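Member portal: renewal payment goes through but account still shows Lapsed
Ticket opened July 27, 2018 by Crisóforo Hinojosa, Skinel Waterproofing
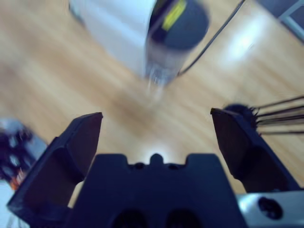

Dark blue gripper, fingers open, over a light wood floor

Hi all,

Me again, sorry! I'm trying to renew our associate membership with the Cutosdale Roofing and Coatings Association and the portal has me going in circles. I paid the 950 dollar dues by credit card, got the receipt by email within a minute or so, and when I log in there's still a big red Lapsed beside our company name. Because it thinks we've lapsed I can't get at the member rate for the October trade day, and I can't download the new application guide for cold weather coatings either (the one I wanted in the first place).

What I've tried so far:

Logged out and back in. Same.

Cleared the cache, then tried my daughter's laptop with a different browser. Same again, except that on hers the Renew button was greyed out, and on mine it's live and would happily take another 950 off me.

Checked the company profile. We moved from the Fistley office to the new shop in the spring, and the profile has the new address but the invoice has the old one. Could be nothing — I just noticed it when I was comparing the two.

Update, after lunch. Got your note asking for the member number on the receipt. It ends in 36. The one on my profile page ends in 4! I'd never have looked. So I'm guessing we have two accounts, one from when Munasinghe was doing our paperwork and one I made myself when I couldn't find his password. If so that's on me, and I'm happy to have either of them, as long as it's the paid one.

Update 2. Tried logging in with Munasinghe's old email as you suggested. The reset link goes to a mailbox we closed when he retired, so no luck there. Can you change the email on that account from your end? I'd like it to be the same one I'm writing from. I've attached the receipt again plus a letter on company letterhead saying I'm authorized to act for Skinel, seeing as your form asked for one.

Update 3. Okay, we're getting somewhere. The email's been changed, I got in, and that account says Active with the right expiry date. The guide downloaded fine (over 200 pages, so there goes my printer). The trade day page is giving me the member rate now too.

Two leftovers before you close this:

1. Could you merge the old account into the new one, or just delete it? I don't want to land on it again next year.

2. The directory listing still has the Fistley address and the old phone number. I changed both in the profile and hit save, but the public page hasn't budged. Is there an overnight refresh or does somebody approve those by hand?

Thanks for being so patient with me — much appreciated!

Crisóforo

Status: Open, waiting on membership desk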